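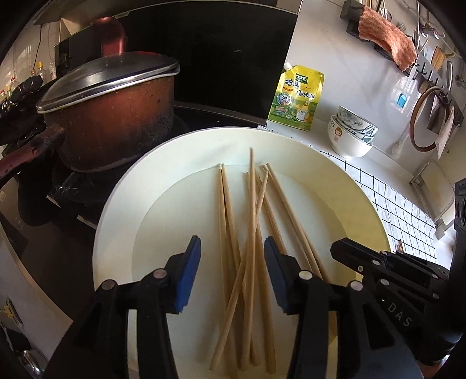 Care of Wooden Chopsticks

Household Guidance > Kitchen > Utensils > Wooden Chopsticks

Wooden chopsticks last well when they are washed promptly and dried fully. The following guidance is issued to residents of Demport and applies to plain, unlacquered wood.

Washing

Collect the chopsticks on a large plate after the meal and keep them clear of the hob. Place them in a wide bowl with a little water and a drop of mild washing-up liquid. Shallow water is sufficient. They should be left no longer than 6 minutes, as prolonged soaking raises the grain. Rub each stick from the thick end to the tip with a soft cloth, then rinse.

Drying

Lay the washed chopsticks side by side on a clean cloth, leaving a small space between them.

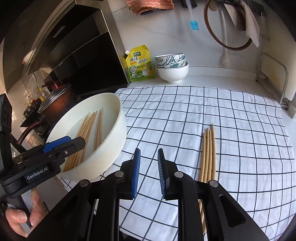 Turn them once while they dry, and do not return them to a drawer or closed holder until the tips are dry to the touch. Sticks that remain damp overnight should be washed again before use.

Inspection

Small dark specks may be natural marks in the wood. Patches that spread, feel soft or smell musty indicate mould, and the pair should be discarded. Split or splintered tips should not be sanded for further use at table.

Leaflet 257, Kitchen Utensils, revised January.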